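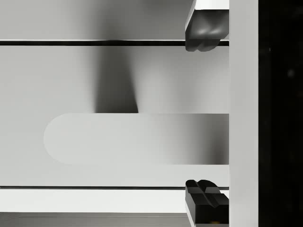

The **Tour of Pronska** is a road cycling stage race held over six days. It was founded by the former rider Jadwiga Zieliński and is run by the Pronska Wheelers club.

The fourth stage finishes on the Visotia climb, where the overall lead has often changed hands. Lena Pawłowska has won the race twice, both times after attacking on the lower slopes. The route for each edition is announced in December.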